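Grodholm Opens Upholstery Cleaning and Refresh Service to Households in the Lernell District

21/08/2018

Grodholm, the home textile care company, today announced that its sofa and chair refresh service is open to all households in the Lernell district. The service was first offered in April to customers of the company's moving and storage partner, Falen, and now no longer requires a Falen booking.

Under the service, a team of 2 comes to the home, checks the fabric, cleans the seats, arms and back, and treats any marks the customer has pointed out. A standard visit covers one sofa or a pair of armchairs. Rugs and curtains can be added when the visit is booked, but mattresses are not included.

"Most of our calls come from people who have just moved or are about to," said Domnica Preda, head of home services at Grodholm. "The sofa is usually the largest soft thing in the house and it gets sat on, leaned on and used as a table while everything else is in boxes. People want it looked at before the room is put back together."

Grodholm completed 913 visits during the trial period. The company has set a target of 4,000 visits for the first full year of the wider service. 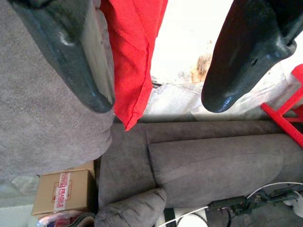
Gray microfiber is the fabric the teams are asked about most often. It is sold under many names and at many prices, and owners are not always sure how to look after it. Grodholm's advice is to find the care label first, which is normally under a seat cushion, and to test any cleaner on a hidden spot. For everyday dust, a dry or barely damp cloth is enough. A bright red cloth like the one held over the gray upholstery here should be checked for loose dye before it is used damp on a pale or mid-tone sofa. Seams along the front of a cushion and the creases where an armrest curves are worth going over twice with a soft brush - dust settles there first.

The company has also published a short care sheet called the Kekana Guide, named after the street where Grodholm opened its first workshop. It covers microfiber, wool blends, cotton and leather, and has a page on getting a living room ready for a visit. Customers are asked to take throws and loose items off the furniture and to move boxes away from the arms of the sofa where they can. Boxes marked fragile should be moved by the customer before the team arrives.

"We can work around a half-unpacked room," said Talha Awan, who manages the Lernell teams. "What we need is a clear path to the furniture, a power outlet and somewhere to set down our kit. If there is a box we should not touch, tell us at the door."

Visits can be booked by phone or at the Grodholm workshop on Kekana Street. Morning and afternoon times are available. The Kekana Guide is free and can be picked up at the workshop counter or at any Falen storage desk.

About Grodholm

Grodholm cleans and repairs home textiles, including upholstery, rugs and curtains. Its workshop handled 2,994 items last year.

Media contact: Domnica Preda, Grodholm Home Services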